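From: Anathi Visser
To: dolusby-bakers list
Date: Wed 4 November
Subject: Re: [dolusby-bakers] Laminated dough keeps leaking butter

Marietjie Kekana wrote:

> Hi all, I've made croissants three weekends in a row from the
> Torkasance handout and every time I get a puddle of butter on the
> tray and a bready middle. The dough feels fine when I roll it.
> I'm using the cheap supermarket butter, and my kitchen is warm
> because the boiler is in there. Is it the butter, the flour or me?
> Also, how long do you all proof for? The handout says "until
> puffy" and I have no idea what that means. Marietjie

Marietjie, three weekends in a row is wonderful, please don't stop now! I leaked butter for most of a year before I got a decent batch, and I still remember the smell of it frying on the bottom of the oven.

My guess is the proof, and the boiler is your main suspect. If the dough sits somewhere warmer than the butter likes, the layers melt into the dough before the oven gets a chance at them, and then you get exactly what you have – a puddle, and a middle like a dinner roll. Butter starts going soft and greasy well before it looks melted. I try to keep my proofing spot under 27 C, and I'd go cooler than that before I'd go warmer. Try the hallway, or a spare bedroom, and give them longer. Mine take anything from two hours to nearly four depending on the season. In August I was up at five to shape them before the house heated up (worth it, we ate them on the back step).

As for "puffy", I had the same complaint about that handout. Give the tray a little shake. If the croissants wobble like set custard and you can see the layers opening on the cut sides, they're ready. If they sit there like stones, go and read a book.

The butter matters too, but less than people say. The cheap stuff often has more water in it and it can crack when it's cold, so you end up with little shards in the dough where you want a sheet. You can fix a lot of that by bashing it with a rolling pin between two pieces of parchment until it bends without snapping. It should feel about as bendy as the dough does. If one is stiff and the other is floppy, stop and put whichever is floppy in the fridge, or the whole thing if you've already folded it. I did a batch with Motaung butter next to one with the supermarket block, same flour, same day, and Ntombi Van Wyk picked the wrong one as the fancy one. Twice! She's been very gracious about it.

Flour I wouldn't touch yet. Change one thing at a time or you'll never know what helped. I use plain bread flour cut with a bit of all-purpose, and I only started doing that once the folds were working.
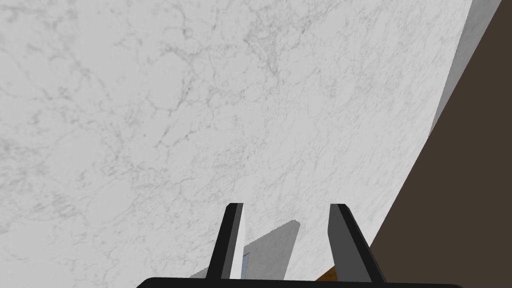
Now, folding. I do one double and one single, and I rest the dough for 70 minutes in the fridge between them. I know the handout says half an hour. Half an hour is fine if your dough is relaxed, but mine fights back, and when I force it the butter breaks through at the corners. Dust off the extra flour with a dry brush before you fold as well, it makes a big difference to how the layers stick. And trim the edges before you shape! It feels wasteful, but the folded ends seal the layers shut. I roll the trimmings in sugar and cinnamon and bake them in a muffin tin, and those disappear first.

For the oven, I start hot and turn it down after 13 minutes. Then I leave them until they're darker than I'm comfortable with. A pale croissant is nearly always raw in the middle, and I think that may be a little bit of your bready problem too.

Teodor Strand has a long write-up about all this in the archive, message 2,571 if the search is working again. His shaping notes are the best I've read anywhere. Skip the part on homemade starters unless you want to lose a weekend, which I did, very happily.

Khanyisile Magagula and I are baking at the Pinumik hall on Saturday morning if you'd like to come and do a batch with us. There's a big fridge and no boiler. Bring a rolling pin, the ones there have handles that come off. Bring your own butter too, I'd love to have a feel of it before we start.

And please tell us how the next lot goes, puddle or no puddle!

Anathi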